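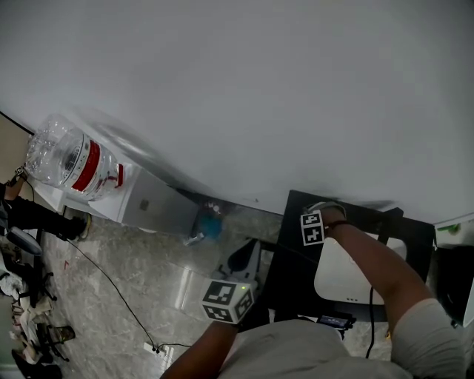 The big jug goes in upside down on top of the cooler. Red label, white cooler, silver front.

Why Doesn't the Water All Fall Out?

Water coolers! You've seen one. At the dentist, at school, at the place where your grown-up gets the car fixed. Big jug, upside down, full of water. And it doesn't go whoosh all over the floor. Weird, right?

OK. Let's figure it out. Quick.

First: air is in the way

Fill a bottle. Tip it over the sink. Glug. Glug. Glug. Hear it stop and start?

That's water and air taking turns. A blob of water comes out the neck. Now there's extra room inside the bottle, so a bubble of air squeezes up in. Then more water. Then another bubble. Glug is the sound of taking turns.

So what if the air can't get in? No bubble, no turn. The water has to wait.

Now the cooler

Under the jug, hidden inside the cooler, there's usually a small tank. Kind of a bowl with walls. The neck of the jug pokes down into it. When you put a new jug on, water glugs down and fills the tank, higher and higher, till it covers the mouth of the jug.

Mouth covered. Air blocked. Glugging stops.

The water still in the jug just sits up there. Something is holding it up, and the something is air! The air in the room presses on the water in the tank. It presses hard (there are miles and miles of air stacked up over your head, even if you can't feel it). That push is plenty to keep the water up in the jug.

Scientists call it air pressure. Good word. Use it at dinner.

You push the tap

Water runs out of the tank into your cup. Level in the tank drops. Drops a bit more. Now the mouth of the jug is peeking out, and one big bubble sneaks in.

BLOOP.

Up it goes through the jug. A little water comes down, the tank fills back up, the mouth gets covered again. Everything waits for the next thirsty person.

So the bloop isn't a monster and the cooler isn't broken. My nephew was sure there was a fish in the one at the Kelleck library. He waited by it for a whole afternoon in April. No fish.

How heavy is that jug?

Heavy! A lot of the big ones hold 5 gallons. One gallon of water weighs a bit more than 8 pounds, so a full jug is over 40 pounds. That's like picking up a kindergartner, except slippery and with nothing good to grab. Some jugs have a handle. Still heavy. Leave it to a grown-up, ok? Really.

Also you have to flip it over. Lots of jugs have a special cap with a plug in the middle, and the cooler has a spike that pokes the plug open when the jug is all the way down. No spills. Older coolers didn't have that and you had to be FAST. Reginald Doucet, who drove a water truck in Brelta and kept a little notebook of every jug he ever flipped, told me he once did 53 in a single day and got wet 4 times. Pretty good score.

Try it! (over the sink please)

You need:
a clear plastic bottle, a small one
a bowl
water
a towel, for after

1. Put some water in the bowl, deeper than your thumb is wide.
2. Fill the bottle right up to the top.
3. Cover the opening with your hand. Flip it over.
4. Put the neck under the water in the bowl. NOW take your hand away.
5. Hold the bottle straight up so the neck stays under but doesn't squash flat against the bottom. Look. The water stays in!
6. Get a helper to scoop water out of the bowl with a spoon. Keep scooping. Keep watching the neck.

When the water in the bowl gets low enough, bloop. You made a water cooler. Sort of. Yours has no tap.

Didn't work? Check the neck is really under the water. Check for holes in the bottle too. Even a tiny one up top lets air in, and then it all comes down at once. (Want to see that? Ask first. Then have a grown-up poke one hole near the top. Stand back.)

Questions kids sent in

Does the water get cold up in the jug?
Nope, the cooling part is down inside the cooler. The jug stays the same as the room. Some coolers just pour the water plain, and don't chill it at all.

Why is the jug see-through?
So you can tell when its almost empty! You can watch the bubbles too.

Can I drink from the red tap?
Careful. On lots of coolers red means HOT, hot enough for tea, and it can burn you. Blue is usually cold. Ask somebody if you aren't sure.

What happens to empty jugs?
Many go back to the water company. They get washed, filled and sent out again, lots of times over. Old scratched ones can be recycled.

Is there a cooler with the jug on the bottom?
Yep. The jug stands right side up in a cupboard and a pump pulls the water up. Easier on grown-up backs. No flipping. Way less bloop though.

Words to know

Air pressure: the push of air on everything it touches
Tank: a holder for water or other liquids
Gallon: a measure, same as 16 cups
Tap: the part you push or turn so the water comes out

Next time: why ice cubes crack when you pour a drink on them. Bring a cup.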